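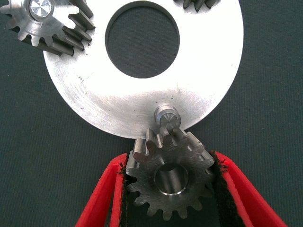

*A steel gear and a metal disc with a round hole through it.*

# Skultmont clock to keep its own time through the summer

**19 Jun 2025** – The clock on the old Fernandes department store in downtown Skultmont will go on running 23 minutes slow until a dispute over its repair is settled, the city said in a statement that was itself promised for the morning and arrived shortly after lunch.

The clock lost its grip on the hour in February, during the cold snap. It has since held steady at 23 minutes behind, a level of consistency that some downtown merchants say they wish they could get from the buses.

The city put the repair out to bid in spring and received two offers. Pultix, a restoration firm, proposed to take the original movement down, clean it, replace the worn wheels and put it back. Jukix, which sells and installs electric clocks, proposed to take the original movement down and leave it down. The Jukix price was lower. The Pultix bid ran longer and used the word "heritage" on nearly every page.

The trouble is over who gets to choose. The city owns the clock, which it accepted as a gift when the store closed. The wall it hangs on belongs to Devendra Kaushik, who bought the building to turn the upper floors into apartments and who says he was not told that one of the things sticking out of it was public property.

"I got a very thorough inspection," Kaushik said. "It covered the roof, the drains and a family of pigeons. It did not mention that I was going to be in a relationship with the city."

Kaushik favors the electric clock. The old movement strikes the hour, and the bedroom of his best apartment is directly behind the bell. Two prospective tenants have toured it. Both happened to be standing in the closet at noon, or at what the clock considers noon, and neither has called back.

On the other side is Sunita Bisht, who runs the shoe repair shop across the street and has collected signatures in favor of the Pultix plan. Her petition sits on the counter beside the heel protectors, and customers report that it is difficult to pick up a pair of loafers without signing it.

"It was put up over 90 years ago and it has been right for most of them," Bisht said. "You don't throw something out for one bad winter. If we did that I'd have no customers, and the high school would have no football team."

Bisht also disputes the word "slow." Her shop opens by the clock and closes by it, and she has kept to that arrangement since February with no complaints, apart from the ones she describes as complaints.

Not everyone has adjusted as well. The bakery on the corner has taped a note in its window saying that its posted hours refer to regular time. A parking ticket was thrown out last month after the driver argued that he had relied on the city's own clock, which the hearing officer agreed was the city's own clock. The city has since hung a small sign under the dial reading "Not for parking purposes."

Why the clock can't simply be moved forward in the meantime is a question the city's public works office has been asked often enough to have an answer ready. Setting the hands means reaching the movement, reaching the movement means going through the best apartment, and going through the best apartment requires an access agreement. A draft agreement was sent to Kaushik in April. He sent it back with changes, among them a request that the bell be silent between 9 p.m. and 8 a.m. The city replied that the bell has no setting for that – it was built to ring.

Pultix has since offered to fit a night shutoff for an added fee. Jukix has countered with a speaker that plays a recording of a bell at any volume, including none. Kaushik called the second idea "very promising." Bisht called it something else and then asked that it be left out of the newspaper.

The city council is due to take up both bids at its next meeting, which begins at 7 p.m. in the public library. The agenda includes a line in bold asking residents coming from downtown to check their phones before setting out.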